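Packaging notes thread. Folding carton basics for small brands ordering their first run. 1/14 or however many this takes.

2/ A folding carton ships flat. What you pay for is board, print, die cutting and gluing. Tooling is a separate line on the quote, so ask for it separately.

3/ Purple board, flat and folded:
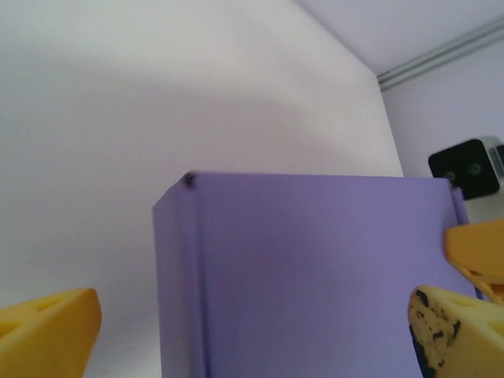
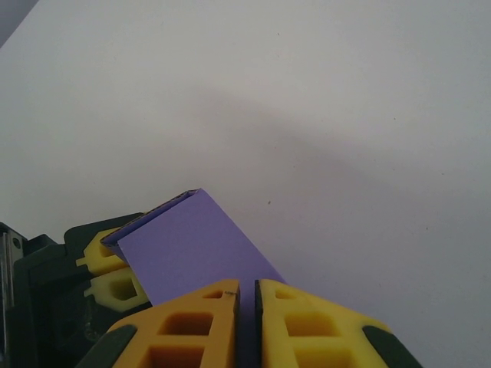
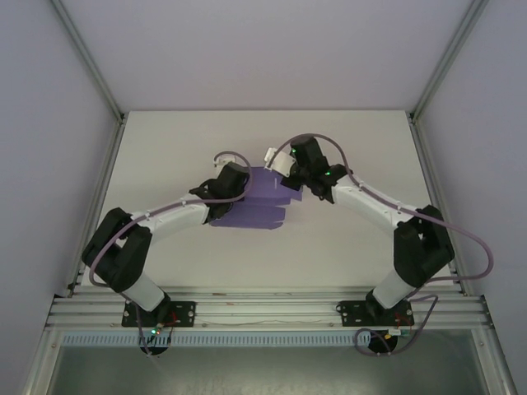
4/ Grain direction. Board folds cleaner when the main creases run across the grain on the bending axis your converter specifies. If the quote doesn't state grain, ask.

5/ Crease before you fold. A score that is too shallow cracks the ink on the outside. Too deep and the board splits on the inside. Dark solids show both first.

6/ Quantity. My last order with Fullbridge was 3,000 cartons. They delivered 3,220 and billed for all of them. Overs were in the terms. Read the terms.

7/ Tromton quoted the same job with a lower unit price and higher tooling. Cheaper on the second run, not the first. Do the math over two runs.

8/ Samples. Get plain unprinted ones cut from the actual board. Fill them with the actual product. I pack up to 50 by hand before signing off -- fit problems don't show on the first few.

9/ Tuck flaps. Slit locks hold better than friction locks and take longer to close. For heavy contents neither is enough. Use a crash-lock base.

10/ Storage. Keep flats in the shipping case, lying down, away from outside walls. Board that has taken up moisture curls and the glue seam creeps.

11/ Color. A swatch on coated stock tells you nothing about uncoated. Oyewole will pull a drawdown on your board for a small fee. Cliltmont wanted a full proof charge in September for the same thing.

12/ Next thread is barcodes and quiet zones. Send dieline questions before then -- PDF with the cut and crease lines on separate layers, please.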